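Last updated: January

GRIP

Olaia Toledo had the gripper by the handle and her tongue between her teeth. Round 2 of practice, nineteen minutes left before the janitor wanted the room. Killis High robotics, both halves of it. Her and Akande.

"Lower," Akande said.

"I am lower."

"Then open it more."

She opened it more. The blue pads spread. Forty grabs, the sheet said, forty clean grabs of something soft, and they had twelve. Twelve! Since lunch. The regional task was laundry this year. Last year it was blocks and everybody was good at blocks. Blocks held still. Blocks didn't slump over and turn into a different shape when you breathed near them.

The green thing was hers, from home. Her grandmother's, if you wanted to get technical, and Olaia didn't. She'd told Akande it came out of the rag bin.

"You keep stopping," he said.

"I'm lining up."

"You line up for like a minute. The arm's going to learn to line up for a minute."

Fair. That was the whole trick of it, wasn't it, whatever her hand did, the arm would do in March in front of the judges from Jedisent. Every wobble. Every time she flinched. She'd wanted to drive because she had the steadier hands and now her hands were all she could think about.

She pushed the cloth back into a heap on the pink flowers. Went again.

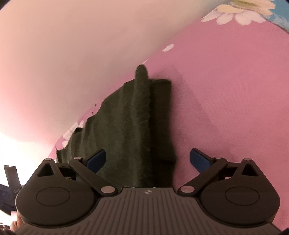
Come in from the front. Don't scoop. Close on the high part, the fold, not the edge, the edge always slid. She squeezed. Felt it catch, that small dull bite coming up thru the handle. Lifted.

It stayed.

"Thirteen," Akande said, and wrote it down.

"It smells like her house," Olaia said. Stupid. It just came out.

He didn't look up from the sheet. Pencil stopped though.

"The green one?"

"Yeah."

"We can use a towel. I've got a gym towel, it's gross but it's a towel."

She thought about it. Grestari Prep had a real arm and a coach and probaly a whole closet of towels. She thought about the arm in March, reaching down the way she reached. Careful. A little slow. Taking hold of the high part.

"No," she said. "Leave it."

She let go and the cloth dropped and folded up some new way, a way it hadn't been before.

"Fourteen," she said. "Go. Start the clock."

He started the clock.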